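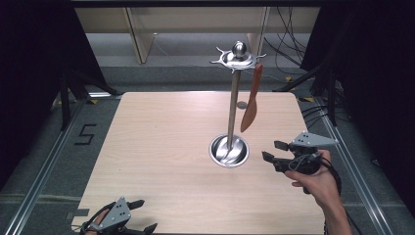

K. Suksawat
Laboratorio de Manipulación, Clanham
Manuscrito recibido: 2021-12-27

Figura 1. Puesto de trabajo con el soporte de utensilios y las dos pinzas manuales del kit Canby.

4. Evaluación del kit en tareas de cocina

El kit Canby, que ofrece la empresa Centon, consiste en un par de pinzas manuales con cámara, cables de conexión y un programa de registro. El fabricante lo propone para grabar demostraciones sin usar un brazo robótico. En esta sección examinamos su comportamiento con utensilios colgados, que en nuestra experiencia son más difíciles que los objetos apoyados: el objeto oscila y el punto de agarre es estrecho. La tarea elegida es coger una espátula de madera del soporte de acero (Figura 1) y volver a colgarla.

Registramos 507 demostraciones. Antes de cada serie se comprobó la apertura de los dedos sobre la mesa vacía de utensilios, según el procedimiento que recomienda el manual.

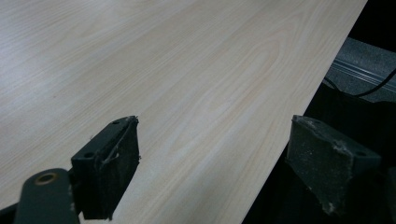
Esta comprobación requiere unos 200 segundos por pinza, un tiempo que consideramos excesivo para sesiones cortas. El manual permite omitirla cuando la temperatura de la sala es estable, pero nosotros preferimos mantenerla – el error de apertura crecía de una serie a otra si no se hacía.

El segundo punto que revisamos es el desgaste de las almohadillas. Centon indica que deben cambiarse cada 100 demostraciones. En nuestro caso el cambio se hizo más tarde, y el agarre sobre mangos lisos perdió firmeza de manera gradual. El repuesto se vende solo por parejas, aunque los dos dedos no se gastan igual.
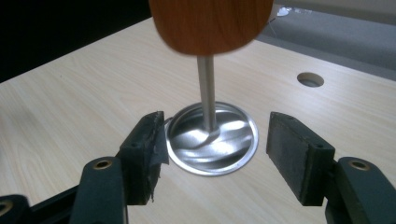 K. Suksawat
Responsable de ensayos

4.1. Superficies reflectantes

El acero pulido merece un comentario aparte. El programa estima la posición de la pinza a partir de la imagen, y los reflejos curvos de un plato metálico pueden confundirse con puntos fijos del entorno. De los 3044 segmentos analizados, los errores de posición más grandes corresponden a la aproximación a la base del soporte. Bajar la exposición de la cámara redujo el problema, pero no lo eliminó. La opción de excluir una zona de la imagen existe en el menú avanzado y debería, a nuestro juicio, estar activada por defecto.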